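Duvthorpe Library: winter hours and the upstairs rooms

The library will close at 5.30 pm instead of 7 pm on weekdays until the end of March. Saturday hours stay the same. The returns box by the side door is open at all times, but please do not leave large atlases or boxed sets in it – bring these to the desk.

The study room upstairs can be booked for up to two hours at a time. There are 30 new local history titles on the shelves outside it, and 262 parish maps can now be looked at on request. Ask at the desk at least a day ahead, as the maps are kept in the store on Hosen Street.

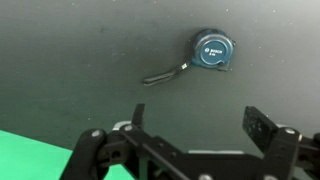
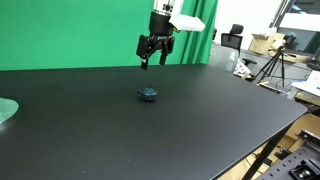

Dark tabletops, both pictures.

Fines for late books go up to 40p a week from the new year. Children's books are still free of fines. If you have lost a book, tell us before the due date and we will work out the cost with you.

The Vermeulen short story prize is open again. Entries should be no longer than 200 lines, typed on one side of the paper, and handed in at the desk with your name on a separate sheet. Forms are by the photocopier.

The book sale has moved to the ground floor. Paperbacks are 50p and hardbacks £1 – cash only for now.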